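Two arms fighting each other in our sorting project, what would you fix first?
Posted by Eluned Prydderch, February

Hi all! I help out with an after-school robotics club (I'm the parent who said "sure, I can solder" and now I'm there every week) and we've hit a wall with our term project, so I'm hoping somebody has been through this.

The kids are building a two-arm sorting station. The idea is that one arm picks up a small part, passes it to the other arm, and the second arm drops it in a compartment box. We're entering it in the Riltidberg student showcase, where each team gets 20 minutes at the table including setup, so it has to behave itself pretty fast after we plug it in. There are 6 students on the team and they've done nearly all of the programming themselves – I mostly hold the flashlight.

Each arm works great alone. Pick up, move over, let go, no problem at all. But when we run both of them together, the handoff goes wrong more often than it goes right. Either the second arm closes a little too early and bumps the part out of the first one's jaws, or they both hang on and there's a horrible tugging noise and one of the motors gets warm and quits. The kids have been fixing it by changing numbers until it works, and then the next week those numbers don't work anymore.

We've got both arms bolted to the same rail, if that matters. No force sensing, just position. The students named them Wako and Bumel and Bumel is always the one that gets blamed. Should we be looking at the timing, or the mounting, or do we give up on passing things in midair altogether? I'd hate to do that because the handoff is the bit the kids are proudest of.

Mulugeta Tilahun
February, 9:40 pm

check your power supply. ours did the same and it was the power supply

Lemlem Negussie
February, 10:15 pm

Oh I know that tugging noise! I've coached a team at our school for a while and we spent most of one winter on exactly this, so let me save you some of it.

First thing, and do it before anybody touches the code again: find out whether your numbers drift because the arms are moving or because the arms have moved. I mean physically. We had ours on one rail too, and every time a kid leaned on the enclosure or packed it in the van, a mounting plate slid a tiny bit. It wasn't enough to see. It was plenty to miss a small part with. Tighten everything, then put a strip of tape on the rail at both sides of each plate and draw a pencil line across. Next week look at the lines. If they don't match up any more, you have your answer and the timing was never the problem.

Second, stop using a timer for the handoff if that's what you're doing (I bet it is, we all start there). Arm one should get to the meeting spot and say "I'm here." Arm two closes and says "got it." Only then does arm one open. Ours was just two variables in the main loop, nothing fancy. Add a short pause after the close so the jaws have really finished moving. The students will complain that it's slow. Let them complain!

Third, and this is where I'd put the kids' energy, have the receiving arm come in from a direction where it can be a bit wrong and still be fine. We started with both grippers pointing straight at each other and that's the fussiest way to do it. Then Henok Gebru, who was in ninth grade at the time, asked why the second arm couldn't come in lower and let the part hang down into it, and we all felt pretty silly. 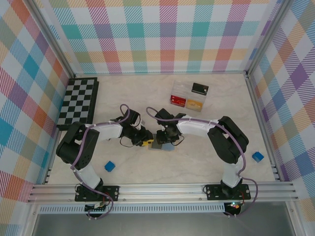

The other thing that ate our time was cables. Run each arm through its whole range by hand with the power off and watch what the cable does at the wrist. If it goes tight anywhere, even a little, it pulls the gripper sideways just at the end of the move, and you'll be chasing that in software forever. Leave a nice fat loop and clip it down on both sides of the loop.

About the motor that gets warm and quits – please don't keep running it like that. Once you've got the "I'm here / got it" thing working it should mostly go away, but until then have a student sitting with a hand on the switch. We burned out two before I made that a rule.

And don't give up on the handoff! For the showcase I'd have a backup routine where arm one sets the part down on the floor and arm two picks it up from there. Put it on a separate button. Ours went to the backup once in Zarnedham and the judges were perfectly happy, they asked more about that than anything else.

Gebremedhin Dinsa
February, 7:05 am

Agree with Lemlem on the tape marks. I'd also write the working numbers in a notebook each week with what changed. Our kids kept them in their heads and then one of them got the flu.

Mulugeta isn't wrong either, by the way. Two arms starting a move at the same moment can pull the voltage down. Try starting one half a second after the other and see if anything changes before you buy a new supply.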